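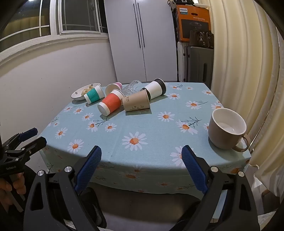 Books > Cloth and Pattern > Part Two > Chapter 5

Search this book Go Clear

June - Prakash Kamath

Chapter 5: The Repeat

My first job in printed cloth was at the Zidar mill in Covstead, and for most of that summer I wasn't allowed near the cloth at all. They put me in the pattern room with a stack of old sample books and told me to find the repeat on every page and mark it in pencil. There were 1,703 designs in those books (I know because they were numbered, and because I was paid a little extra when I got to the end). By the second week I was seeing repeats in the bus seats, in my aunt's curtains, in the bathroom floor at the diner across the street. I still do! I'm warning you now that this chapter may do the same thing to you.

In Chapter 4 we looked at how color gets onto cloth: blocks, screens, rollers, and the newer digital machines. All of them except the digital ones share one big limit. The tool has a size, and the cloth keeps going. A roller turns all the way around and starts over. A flat screen gets lifted, moved along, and put down again. So whatever you draw has to meet itself at the edges, over and over, and it has to do it without a visible seam. The piece of drawing that gets used again and again is called the repeat, or sometimes the unit.

You'd think digital printing would have ended all this, and in theory you could now print a whole bolt with no flower the same as any other. Hardly anyone does. A repeat is easier to check, easier to match at a seam, and a lot easier to reorder two years later when a customer wants one more pair of drapes.

5.1 Finding the repeat

Here is how Annick MacLeod taught me to do it. She ran the pattern room at Zidar and had very little patience for guessing. Lay the cloth flat and pick one motif that's easy to recognize - a leaf with a bite out of it, a petal that bends the wrong way. Don't pick the prettiest or the biggest, since designers often use the big ones several times inside a single unit, turned a little so you won't notice. Put a pin in your odd leaf. Now move straight up the cloth until you meet exactly that leaf again, with exactly the same neighbors, and put in a second pin. The distance between the pins is the vertical repeat. Go back to the first pin and do the same thing sideways.

The neighbors matter. I got this wrong on dozens of small florals, where I'd find a matching daisy and mark it, and Annick would walk over, tap the sprig next to it, and walk away again. The daisy matched and the sprig didn't. Of all the designs in those books, 444 were florals, and I think I re-did a good half of them.

Sometimes you'll go sideways and find nothing on the level. Don't panic. Look halfway up and halfway down. If your leaf turns up there, you have a half-drop, and we'll get to those in 5.3.

5.2 The plain block

The simplest layout is the block repeat, also called straight or square. Every unit sits directly beside the next one and directly above the one below, like bathroom tile. It's the easiest to draw and the easiest to print, and it suits checks and stripes and anything where you want the eye to move in straight lines.

The trouble starts when a block is used for something loose and scattered. Say you draw a dozen flowers, and one is slightly darker than the others. On your drawing table it looks lovely. Print it on cloth 60 inches wide and hang it on the wall, and that one dark flower turns into a row of dark flowers, then a whole grid of them, and the grid is all you can see. Printers call this lining or tracking. Gaps do it too. An empty patch that looked restful in the drawing becomes a pale stripe marching across the room.

I once let one through. It was a bedding design we called Miltora, with berries and trailing stems on a cream ground, and I had signed off on the drawing myself. We printed 100 yards before anybody hung a length of it. From across the warehouse you couldn't see a single berry, only slanting cream bars. Mr. Sarkar, who had ordered it, was very kind and asked if we could sell it to him as a stripe.

So please get into the habit of testing early. Make copies of your unit, tape them together at least three across and three down, pin the sheet up, and back away from it until the drawing goes soft. Squint if you need to. Turning it upside down helps as well, because you stop reading it as flowers and start seeing light and dark.

Before you go on

You'll need a few things for the exercises in this chapter: tracing paper, a soft pencil, some pins, a ruler longer than your forearm, and one piece of printed cloth from home. An old shirt is fine, and so is a pillowcase. Try to find one with a small all-over pattern, and check that it's big enough to show the whole unit at least twice in each direction. Mark the repeat before you read 5.3, in pencil, and leave your first attempt on the tracing even if you change your mind later.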